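June, evening

I did not write for more than a week, so my hand is slow and the English too. I promised my teacher one page in every notebook without the dictionary, and today I have a subject, so I begin.

The subject is the sourdough, or better to say, my aunt's sour batter, which I try to keep alive in this apartment since March. At home in Mudaliar it lived in a clay pot behind the kitchen door and my aunt fed it with rice flour and a little millet every night. She never measured. When I asked her on the phone how much water, she said "until it looks right," and then she talked for twenty minutes about the wedding of the neighbor's son. I love her very much but this is not a recipe.

So I made my own recipe, with numbers, as I do with everything. 700 grams of rice, 150 grams of black lentils, soaked separately from the morning. Then grinding, then salt, then waiting. The waiting is the difficult part. In Mudaliar the night is warm and the batter rises by itself while people sleep. In this city, even in June, my kitchen cools down after midnight, and in the morning I find the batter exactly where I left it, like a guest who did not understand that the party is in the other room. 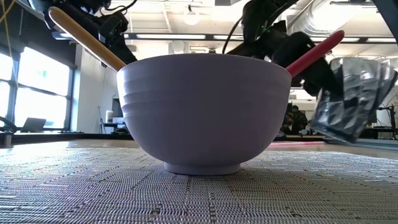

Rekha Lobo told me to put it in the oven with only the light on. I was afraid of this because Rekha also told me once that a bicycle does not need a second brake. But I tried it on the second attempt, and it rose! Not much, up to the width of two fingers, but there were bubbles and the smell was almost correct. I stood in front of the oven in my socks at six in the morning and I was proud as if I passed an examination.

The third attempt was yesterday. I must write it down carefully because I want to learn from it. I soaked the rice at eight, the lentils at nine. I ground them at three in the afternoon, which was maybe too early. I added one spoon of the old batter from the jar. I used the water from the soaking and did not throw it away. Then I went to the language class, and I forgot completely that Nabila Zaki was coming to cook her own dinner in my oven, because hers is broken and the landlord has not come. She took the batter out to make place for her eggplant and she put it on the counter next to the window. She is a good friend and she covered it with a plate. When I came home it was cold as a stone.

I was angry for perhaps ten minutes. I did not say it, but I washed one cup for a very long time and I think she noticed. Then the eggplant was ready and it was excellent, with garlic and a lot of lemon, and it is not possible to be angry with the mouth full. She said she would sit awake with the batter herself as a punishment. We put it back with the light on and we played cards until late. I lost every game.
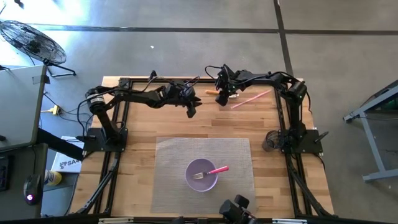

This morning it was flat, with a gray skin on top. I mixed it anyway and tried one pancake. It was sour in the wrong way, a sharp sourness that stays in the throat. My aunt has a word for this taste and I cannot translate it. She uses it also for a certain uncle.

I called her at lunch. First she laughed. Then she asked what salt I am using, and I read to her from the packet, and she became serious. She said that salt with something added can make the batter lazy, and that my mother had the same trouble the year they lived in Vakotura, and wrote letters about it. I never knew this. I was four years old in Vakotura and I remember only the stairs and a green door. Now I think of my mother in that kitchen, younger than I am now, with the same flat batter, and no telephone to ask. I wanted to hear more but my aunt had to go to the bank.

After work I walked to the Sisine, the small shop behind the tram stop, where they sell spices from big drawers. The owner does not speak much with me, I think my accent makes him tired, but today he was friendly. I asked for plain salt, with nothing in it. He asked for what purpose and I explained the batter, and he put down his pen. His grandmother made something similar from wheat. He told me that she never let a person with a bad mood touch it. I told him about the washing of the cup and he nodded, as if this explained everything.

He gave me also a small bag of fenugreek seeds and refused the money. I must bring him something when it finally rises. If it rises.

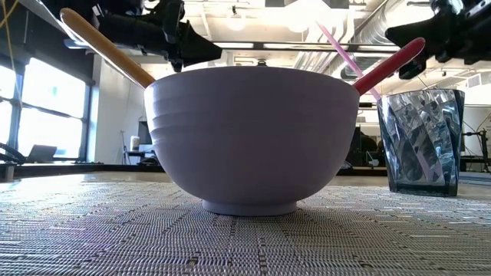 On the way back I was thinking why I want this so much. I can buy good bread on my own street. In the first winter I ate only this bread and cheese and I was satisfied. But lately I feel that I am forgetting small things - the name of the flower seller at home, the second part of a song, on which side of the pot my aunt put her hand to feel if it was warm. The left, I believe. I should ask her.

Now it is almost ten. The rice is soaking again with one small spoon of the seeds together with the lentils. I will grind tomorrow in the evening, not in the afternoon, and I have put a paper on the oven door, with big letters: DO NOT OPEN, also not for eggplant. Nabila sent me a sad face when I told her.

To buy: lemons, a new cloth for the cover, stamps. To ask my aunt: which hand, and if the letters from Vakotura are still in the house.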